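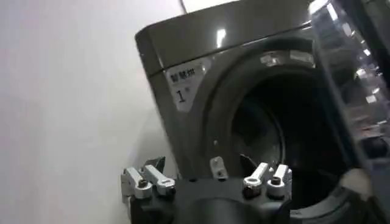 Máquina de lavar de abertura frontal, cinza-escura, com a etiqueta "1#" e a porta aberta.

Trerov Lavanderia: imagens e anotações de uma área de serviço

LEIA-ME

Conteúdo

Trerov Lavanderia reúne fotografias de máquinas de lavar, roupas, cestos e prateleiras, acompanhadas de anotações em português sobre o que se faz com eles: abrir e fechar a porta, carregar o tambor, retirar a roupa, separar por cor, dobrar. O material foi organizado para quem estuda tarefas domésticas e precisa de imagens de perto, com os reflexos e ângulos que uma foto de catálogo costuma eliminar.

As fotografias vêm de 2 locais, chamados Trundlow e Workov. São quase 44 sequências ao todo. O número varia conforme se contem ou não as sequências interrompidas, que ficam em pasta separada.

Organização das pastas

imagens/ fotografias em JPEG, uma subpasta por sequência
anotacoes/ um arquivo de texto por sequência, em UTF-8
interrompidas/ sequências sem a etapa final
vocabulario.txt lista dos termos usados nas anotações
LEIAME.txt este arquivo

Dentro de cada subpasta as imagens seguem a ordem da tarefa. Os nomes dos arquivos não indicam horário.

Etiquetas das máquinas

Algumas máquinas trazem um adesivo com número na parte frontal. Na anotação, o número é copiado como aparece, incluindo o sinal #. A máquina "1#" tem um adesivo branco pequeno, no alto da face frontal, com caracteres chineses acima do número. Só os dois primeiros, "智慧", foram transcritos. Os seguintes estão borrados e entram como [ilegível]. Pede-se a quem corrigir anotações que não complete o texto por dedução.

Quando não há adesivo à vista, o campo "maquina" fica vazio, mesmo que a sequência pareça ter sido feita na mesma máquina da anterior.

Vocabulário

Porta: a peça inteira que abre, com vidro e aro.
Vidro: a parte transparente da porta, em forma de tigela.
Borracha: o anel de vedação em volta da abertura. Não usar "junta" nem "gaxeta".
Tambor: o interior onde vai a roupa.
Tampo: a superfície de cima do gabinete.
Gaveta: o compartimento do sabão, quando visível.
Cesto: qualquer recipiente aberto para roupa, de qualquer material.

O estado da porta tem três valores: aberta, fechada, encostada. "Encostada" vale para a porta que toca a borracha sem que se perceba o fecho travado. Em caso de dúvida entre fechada e encostada, usar encostada.

O estado do tambor também tem três valores: com roupa, sem roupa, não visível. Interiores muito escuros são marcados como "não visível", salvo quando se distingue uma peça de tecido. Nas máquinas de acabamento escuro isso acontece com frequência.

Exemplo de anotação

maquina: 1#
cor: cinza-escura
porta: aberta
tambor: não visível
adesivo: 智慧 [ilegível] 1#
observacao: reflexo claro no tampo; muitos reflexos no vidro da porta

Limitações conhecidas

Os reflexos no vidro foram mantidos. Manchas claras e formas do cômodo refletidas na porta não recebem anotação própria, e quem fizer detecção de objetos deve esperar falsos positivos nessa região.

O enquadramento é muitas vezes inclinado e as imagens não foram giradas. "Esquerda" e "direita", nas anotações, referem-se à imagem.

Em 7 sequências a cor da roupa foi anotada por duas pessoas com resultados diferentes. Os dois valores aparecem separados por barra, por exemplo "azul/cinza".

Faltam exemplos de máquinas com abertura superior. Secadoras também não foram incluídas.

Alterações

Versão 3, Wednesday, January 25, 2023: termo "gaxeta" substituído por "borracha" em todos os arquivos; campo "adesivo" separado do campo "maquina".
Versão 2: pasta interrompidas/ criada.
Versão 1: primeira distribuição interna.

A próxima revisão está prevista para março e deve tratar dos nomes de tecidos, ainda irregulares em Workov.

Uso e citação

Uso livre para pesquisa e ensino. Para redistribuir uma versão modificada, mude o nome do conjunto e mantenha este arquivo junto. Citar como: Papadopoulos, Trerov Lavanderia, versão 3.

Correções podem ser enviadas como arquivo de texto com o nome da sequência, o campo e o valor proposto, uma correção por linha.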